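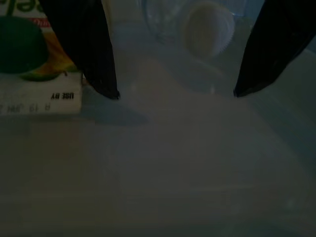
Fig. 1. Wrist view with the fingers open. The carton at upper left is upside down to the camera, and "USE BY" is still readable.

Handout 2: Comparing fingers for clear packaging

Clear plastic is my favorite problem in this whole course! A printed carton gives the camera color, edges and letters to work with. A see-through container gives it a few curved outlines and some gray reflections – and the arm still has to pick it up.

In lab you'll try two sets of fingers on the Pullside arm, the narrow Wanholm pair and the softer Heltidine pair. Run 10 picks per set, same items, same starting pose. Log every miss, even the silly ones (those teach you the most).

Look at Fig. 1 again before you start. Find the shadow by the left fingertip. On a pale surface like this one, a shadow can help you judge height, so watch how it moves as the arm comes down.

Keep the lamp setting fixed between sets. If you change it, start the set over.

For next time: read the Gökçe notes on grasp points and bring one question about rims. I love rim questions – they can eat up an hour.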